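3. Construction of the hand-held grippers

3.1 Design goals and workshop

The two grippers described in this paper were built in a shared workshop in Talness, in the evenings and without any machine larger than a desktop printer. The workshop gives its members two printers, a soldering place and a small store of screws. We wanted a tool which one person can hold in each hand, and whose movement can be measured afterwards from video alone. For this reason there is no motor in the present version. The fingers are closed by the hand of the user, and the position of the tool is found from printed markers.

Three earlier versions were made. In the first version the shell was straight and had sharp corners, and after a short time of work the wrist became tired. The second version was lighter, but the shell opened along the seam when the fingers were pressed together strongly. The third version had the right strength and the wrong balance – the front part pulled downward. The present version keeps the wall of the third and moves the heaviest parts closer to the palm.

3.2 Shell, fingers and marker block

The shell is light gray with curved sides, and was printed in two parts which are glued after the inner parts are placed. The curved fingers are printed separately, so that a broken finger can be changed without opening the shell. In the third version we broke the left finger two times at the same point, near the root, and the thickness of this region was then increased.

The marker block stands on the side of the tool and carries square black-and-white markers. We first printed the markers on paper and glued the paper on the block. The corners of the paper lifted after several days in the warm room, and the detection became unstable. Now the block is printed in white, and each marker is a thin black inlay of the same material. One marker needs 21 minutes on the older printer. With the newer printer the time is shorter, but the edges of the black fields were less clean, so we stayed with the older one.

All filament was bought from Görtz, in one order, because the gray of two orders did not match in our earlier work. This has no effect on the function.

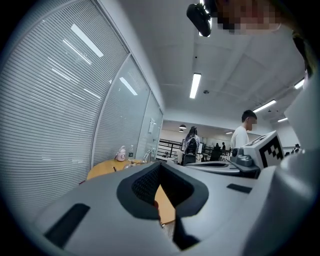

Why is the marker placed on a separate block and not directly on the shell?

The shell is curved everywhere, and a marker on a curved surface changes its shape in the image when the tool is turned. A block with flat faces avoids this problem. It can also be removed and measured alone, which made the calibration in Section 3.4 much easier.

3.3 Finger pads and opening force

The inner side of each finger has a black rubber pad. We tried three kinds of rubber. The softest one gave the best hold on smooth objects but became dirty quickly, and dust from the workshop floor reduced the hold within one evening. The hardest one was easy to clean and let metal objects slip. We selected the middle one and clean it with a damp cloth before each session.

A return spring opens the fingers when the user relaxes the hand. The first springs were too strong, and users with small hands could not keep the fingers closed for the length of a task. We replaced them by weaker springs and tested one pair on a simple bench with a crank, where the fingers were closed and opened 2000 times. After this test the spring still opened the fingers completely. The rubber pads showed light wear at the tips.

3.4 Calibration

The distance between the marker block and the finger tips must be known for each tool. We measured it with a caliper and compared the result with the value estimated from video. In the left tool the two values agreed from the beginning. In the right tool there was a difference, and we found that the block was not pushed fully into its seat. A small ridge of glue was removed with a knife – after this the difference disappeared.

The software for marker detection is our own and uses the Lumadix library for reading the camera files. For the calibration of both tools together, 1433 images were used. Images with strong reflections from glass or lamps were kept in the set, as such reflections are usual in the rooms where the tools are used.

3.5 Tabletop trials

The tools were tried on ordinary objects at a table. We selected objects which are difficult for printed fingers: shiny metal parts, round forms, thin cables and lamps with joints. The user works with both hands at the same time and receives no instruction about the order of the actions. The height of the table was not changed between users.
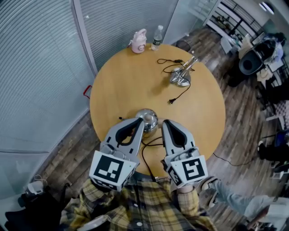 Figure 3. Both grippers at a round table, with their fingers open toward a chrome dome-shaped object. A desk lamp stands farther back.

Cables were the most difficult group. A thin cable lies flat on the table, and the curved fingers touch the surface before they reach under it. Most users solved this by pressing the cable against another object and lifting it from the side. In total 61 trials were recorded, and the trials with a cable were longer than all others. For the next version we plan a narrow flat edge at the finger tip, similar to a fingernail.

The drawings and the list of parts are stored in the Cidbridge archive under the name of the workshop. The crank bench of Section 3.3 is not included, as it was built from leftover wood and no drawing of it exists.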